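The success rate hides the failure that matters

I have read a lot of robot success rates over the last few years, and I have come to distrust the word "success" more than the number next to it. The latest one to land in my inbox was from Trondar, whose memory-swapping cell is being pitched to firms that refurbish office PCs. The claim was 400 swaps with 3 failures. Sounds great. I would still not let it near a machine I had to put my name on.

Ask what counted as a failure. In Trondar's write-up it meant the arm stopped and asked for help. Those are the good failures! The arm knows something is off, it halts, a person walks over. The kind that keeps me up is a memory stick pressed down at one end and a hair high at the other, with the gripper backing away and the log saying "done."

Saranya Kulkarni ran a trial of a similar cell at Hunoritz, a refurbisher, and had exactly that happen in March. Her team had 58 towers through the line before anyone powered one up, because the plan was to test in a batch at the end of the shift. One of the first had a half-seated module. The arm had been taught from that same run of positions, so the error was carried into tower after tower. By the time the beeping started, 40 of them had to be opened again by hand.

The work looks simple enough from a distance. It gets less simple the closer in you go.

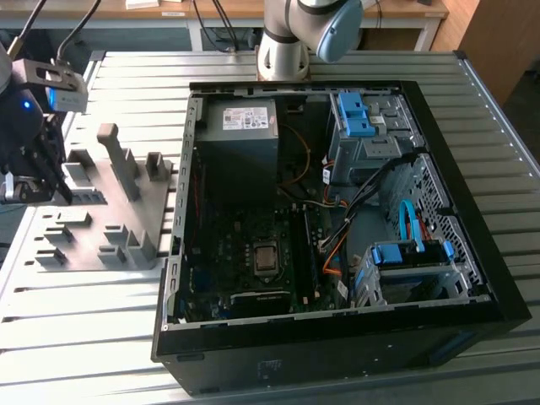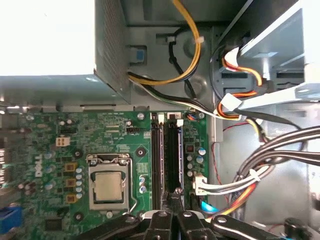
Memory slots seen from the wrist, with the fingers right up by them.
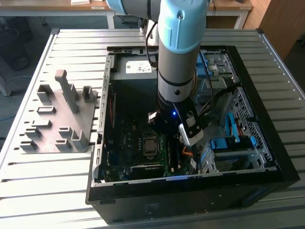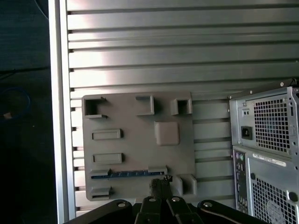 People who sell these systems like to say that force sensing takes care of it. Push until the resistance rises, then stop. But a stick that is slightly crooked also pushes back. So does a latch that hasn't swung over, and so does a cable that has slid under the wrong thing. A person who has done the job for a month feels for the click and then looks at both latches without thinking about it. At Hunoritz, the cell checked one number and moved on.

Miloslav Štefanec, who maintains the Falon software that many of these cells run on, told me I was being unfair. His argument is that people half-seat memory all the time, and that a robot at least does it the same way every time, so you can find it and fix it. I'll give him the first part. The second part is only a comfort if somebody is looking. Forty bad towers from one bad position is what "the same way every time" means when no one is.

There is a safety side to this too, and it gets skipped because nobody lost a finger. When the beeping started, two technicians reached into the cell to pull towers while the arm was paused. Paused is a software state. The arm still had power, and it was waiting for a message to carry on. Kulkarni put a lockout switch on the fence the next morning. It had been on the optional list in the quote.

Lumenta, which insures small workshops, now asks its customers whether a cell verifies its own work by some means other than the sensor that did the work. I wish buyers asked that before the insurer did. Power the machine up on the spot. Read the memory back. It adds time to each unit, and the sales sheet will look worse for it.

Trondar tells me a check of that kind is on the way for the next version. I asked whether the 400 swaps would be run again with it switched on, and I haven't had an answer yet.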